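Home | Talks | Screenings | Film notes | Contact

Speaker notes – Sets and shadows in low-budget horror
Deepika Alva, April 2, 2026

Start with the clip from Flaltby, no introduction. Let it run to the cellar door, then lights half up.

Thank Shoshana Esposito for the print and for the loan of the room. Mention that the tea urn is at the back.

First point. Flaltby was shot in 11 days on 2 sets. The hall and the crypt are the same walls, repainted overnight. Ask who spotted it. Usually a few hands.

Second point. Hanneke Van Wijk lit the hall from one side only. It saved money, but it also meant the killer could stand in plain sight. Pause here and wait.
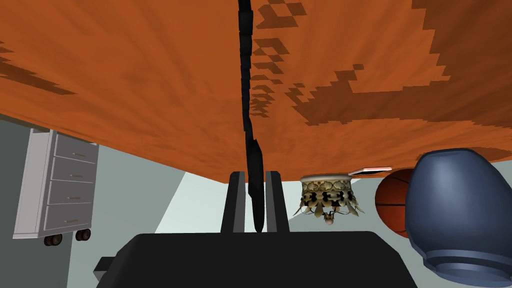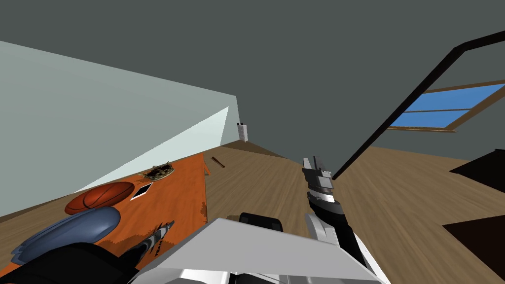
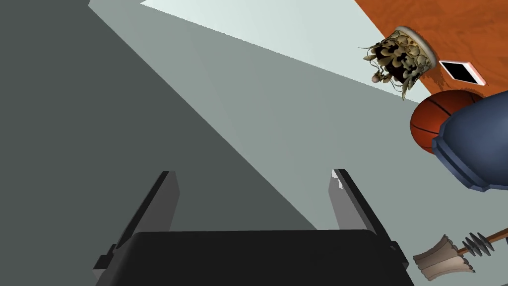 Trollitz is the better film for talking about camera angles. Snædís Thoroddsen wanted the house to feel wrong before anything happens in it, and the tilted shots start in the first reel. Go back to the second picture, where the whole room leans and the wooden floor slopes off with it. Ask people where they look first. Then play the nursery scene, which does the same thing with much less light. Don't talk over it – the sound is half of it.

Third point. Monsters kept off screen. Jekon holds its creature back for 8 reels and then shows too much. Declan Pilkington said in his commentary that he wanted it cut and lost the argument. I think he was right. Say so, but leave room for people who like the suit.

If time is short, drop the section on Jansen and go straight to the ending of Trollitz.

Questions. Someone will ask about the remake. I have seen it once, in March, and the sets are cleaner and the house is duller for it. Repeat each question for the people at the back.

Handouts are by the door. Collect the pencils.

Contact: Deepika Alva | © 2026 | Back to top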